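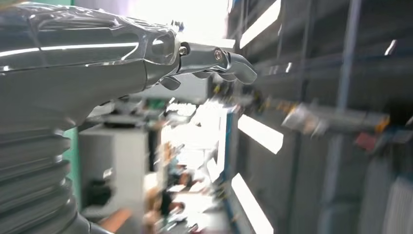 Ticket 532: Label printer drops offline, stock counts wrong after reconnect
Site: Ridville
Opened by: Kanyarat Khunthong
Assigned to: Lauri Kallio
Priority: Normal
Status: Closed

Reported problem

The Nava label printer at the packing bench goes offline during the afternoon run. Stesen shows it as "Not available" and labels sent to it sit in the queue. If we switch the printer off and on it comes back, but the queued labels print twice. Because Stesen takes an item out of stock each time a label prints, the stock count ends up lower than what is on the shelf. We have been correcting it by hand at close. Started in August, after the office modem was replaced. The other printer, at the front counter, is fine.

Kanyarat

Reply, Lauri Kallio

Thanks, that's a clear report. Before I change anything, could you send me:

The printer's network address. Hold the feed button until it prints a configuration label and read it off the bottom.
Whether it is plugged in by cable or on the wireless.
The time it last dropped out.
The connector version, under Settings, Devices in Stesen.

Please don't clear the queue until I've had a look at it.

Reply, Kanyarat Khunthong

It's on cable. The address ends in 105. Last dropout was 2:40 pm. Connector is version 6. The front counter printer is on cable as well and its address ends in 20. I haven't touched the queue.

One more thing that might matter. The batch that was printing at the time was the bottle labels, 1,000 of them, and that's the longest batch we do. Short batches mostly go through.

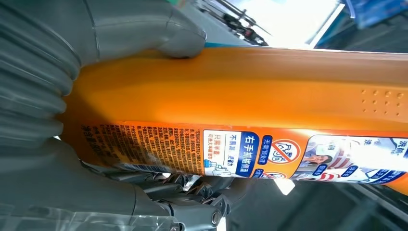

Troubleshooting log

Entry 1. Cable and port
Had Kanyarat swap the network cable with the one from the front counter printer. Packing printer dropped again at 3:15 pm, front counter printer stayed up. Cable ruled out. Moved the packing printer to a spare port on the switch. No change.

Entry 2. Power saving
The printer was set to sleep after a period with no jobs. Turned sleep off from its web page. It still dropped, this time in the middle of a batch, so sleep was not the cause. Left it off anyway.

Entry 3. Address
The new modem hands out addresses from 100 up. The old one started at 150. The packing printer was set by hand to 105 when it was installed, so it now sits inside the range the modem gives out. The front counter printer is at 20, well below the range in either case.

Checked the modem's client list. A tablet used for receiving had been given 105. The tablet is only switched on after lunch, which fits with the dropouts happening in the afternoon. While it is on, both devices answer to the same address and Stesen loses the printer.

Entry 4. Address fix
Set the packing printer to an address ending in 21. Updated the device entry in Stesen to match and restarted the connector. Test label printed on the first try. Turned the tablet on and printed another. Both stayed connected.

Entry 5. Double printing
Separate fault. The connector was set to "Resend on reconnect", and the printer was also keeping jobs in its own memory, so each job came back from both places. Changed the connector to "Hold and ask". The operator now gets a prompt listing the held labels and can choose Print or Discard.
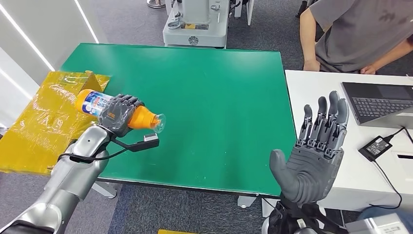

Entry 6. Stock counts
Exported the stock movements for the packing bench from Stesen. The duplicates are easy to pick out as they carry the same job number. Reversed them using the Wasar import sheet and sent the list to Kanyarat to check against the shelf before posting.

Reply, Kanyarat Khunthong

Checked the list. All correct except for 3 lines, where I had already put the count right by hand at close. Please take those out before you post it. The long batch ran right through this afternoon with the tablet on.

Reply, Lauri Kallio

Took those lines out and posted the rest. Stock on hand should now match the shelf. Please stop doing the manual correction at close, or the counts will go too high.

I've also written the new address on the site sheet for Ridville. If the modem is replaced again, check its address range before plugging the printers back in.

Closing the ticket. Reply here to reopen it if the printer drops out again.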